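Pose tracking drops out on blank surfaces – filter or remap?
Board: Perception and State Estimation
9 replies

kedir_a
We record demonstrations with a hand-held gripper and get the 6-DoF trajectory from visual-inertial SLAM on the wrist camera. Works well over a cluttered bench. When the operator swings over a bare gray area, tracking is lost and comes back with a jump. In one session of 2220 frames I had 73 marked as lost, nearly all in two stretches. The policy trained on that data twitches at the same point in the approach. Do people cut those episodes or try to repair them?

mholloway
How many features are you getting in the bad stretches? And are you masking the fingers?

kedir_a
No mask. The log shows 17 tracked points just before it drops. I assumed they were on the background.

mholloway
They could well be on the fingers. Screw holes and sharp corners are exactly what a corner detector likes, and they move with the camera, so the estimator thinks it is standing still. Then the IMU disagrees and you get your jump.
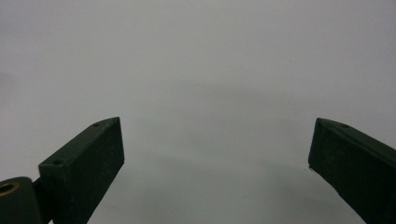 With a view like that the visual side has almost nothing to use except the gripper itself. Draw a fixed polygon for each finger at full open, another at full close, and interpolate on the measured width. Don't use one big mask for the whole lower half or you throw away good table points the rest of the time.

azlan_p
I'd skip all that and drop the episodes. Demonstrations are cheap. Bad action labels cost you a week of wondering what is wrong with the network. We ran Skundovum's repair script for a while and it smoothed the jumps so nicely that we couldn't find them afterward.

mholloway
Dropping them biases the set. If tracking always fails on the same approach, you end up with no examples of that approach.

azlan_p
Then put tags on the table and record it again. I still wouldn't train on interpolated poses.

mihret_h
Somewhere between the two: map first, then localize. Do a slow pass over the cluttered part, save the map, and run each demo against it. Short gaps can be carried on IMU alone if your biases are good. We cut anything longer than half a second and keep the remaining pieces as separate episodes. Also check your exposure. Auto exposure on a pale surface with dark fingers can wipe out what little texture there is.

kedir_a
Exposure is on auto. Will lock it and add the masks on Tuesday.

kedir_a
Update. With finger masks and the saved map I'm down to 2 lost frames on the same recording. Exposure is locked for new sessions, but I don't have enough of those yet to compare. One place still has a small jump on relocalization, and I split the episode there as Mihret suggested. Haven't retrained.

azlan_p
Good result, but check the scale against a known distance before you trust it. A saved map can be off by a constant factor and the lost-frame count won't show it.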